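Skomon robot learning notes
@skomon_notes · Feb 9, 2022

1/ Spent the morning going through the new batch of simulated demos from the Pindine project. There are 134 of them. I was told the set was "diverse". I have some thoughts on that word.

2/ For anyone who hasn't followed along: the plan is to teach an arm to pick things up by showing it lots of goes at picking things up. A script drives the arm in the simulator, the simulator keeps the ones that pass a check, and the model learns from what's left.

3/ My first gripe is the check. It passes a run if the object ends up above a set height. Fine. But a thing can get above that height by being flung there, or by getting wedged against the side of a finger. The check doesn't care. The model will learn whatever we hand it, flinging included.

4/ Second gripe is the clutter. Somebody decided the tables looked too tidy, so now every scene gets a random handful of stuff dropped out of the object library. I agree with the goal. I am less sure a random handful looks like anybody's kitchen, or workshop, or anything else I have ever walked into.
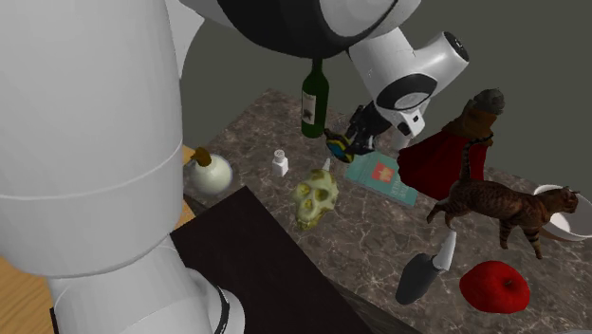

5/ The defence is always the same. Random is good, because the arm learns to ignore whatever isn't the target. I've heard this at three different labs now and I'd love to see the numbers behind it. The only test I've been shown used objects from the very same library.

6/ So what does the arm learn to ignore? Maybe skulls. I don't get many calls about arms being distracted by skulls. I get calls about plastic bags, glare off a counter, and two mugs of the same colour sitting too close together.

7/ There's also the matter of things not sitting down properly. If an object gets placed and the physics hasn't settled before the recording starts, you can end up with a cat in mid-air. Then the arm is planning its way around stuff that could never be there. I asked for a settling wait back in July. It's still "on the list".

8/ To be fair to the Gundia people, who built the object library, it's a nice library. The shapes are clean and the textures hold up close in. My beef is with how we use it. You can't pour a toy box over a table and call it data coverage.

9/ Someone will reply that sim is cheap and we can just make more. Sure. More of what, though? I pulled 23 runs out of the batch and watched them at half speed. In 9 of them the grip was something I would stop a trainee from doing. Every one of those carries a success label.

10/ That's a small pull and I wouldn't hang a paper on it. I'd hang a phone call on it, and I made the call. The answer was that bad grips "wash out at scale". Might be true. I've also heard that said about laundry.

11/ What I'd rather have is a dull set. The same few tables, everyday things placed the way people leave them, a proper look at each grasp before it gets the tick, and a note on why the failures failed. We throw the failures away right now -- all of them -- and I reckon they're the more useful half.

12/ The Usuga team keeps its failures, by the way. Their set is smaller and their labelling takes ages. I can also open any run and find out what went wrong in it, in plain words. I'd trade a fair bit of volume for that.

13/ Before the replies fill up: no, I'm not against simulation. I've used it for years and it has saved me a pile of broken fingers (the arm's, mostly). I'm against counting episodes as if the count were the result.

14/ Next up is 3 rounds of training on the batch as is, then the same again with my rejects pulled out and the settling wait turned on. Same seeds, same real table at the end of it. If it makes no difference I'll post that too, and I'll be a bit grumpy about it.

15/ And if you've got a measured result on random clutter versus realistic clutter, on a real arm, with objects the model never saw, please send it. A paper is fine, a spreadsheet is better. Demo reels go in the bin.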